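Teaching by demonstration

Teaching by demonstration means showing a robot a job and letting it learn from the recording. I like to split it into 2 families. Either you grab the arm and push it through the motion, or you steer it from a distance, watching through a view near the wrist (my favourite, though it takes practice!).

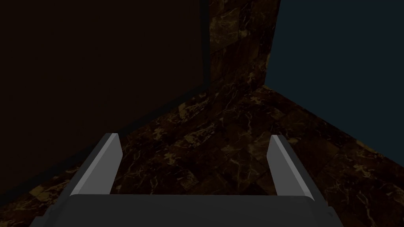

Steering by remote control

Beginners always rush the fingers. I keep them open while I'm still finding my way over a floor, and with dark veined marble in a simulator I go slower still – it's hard to judge how far off it is.

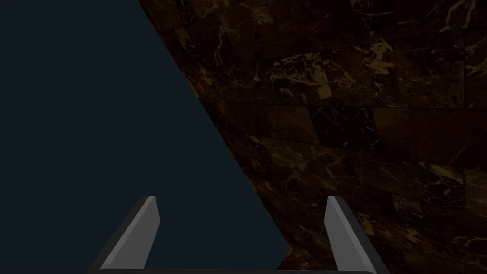
Yutong Dong, who taught me on the Workholm simulator, had me repeat each approach 17 times before I was allowed to close on anything. Roughly 3 of mine were worth keeping. The rest had wobbles in them, and a robot will happily learn a wobble.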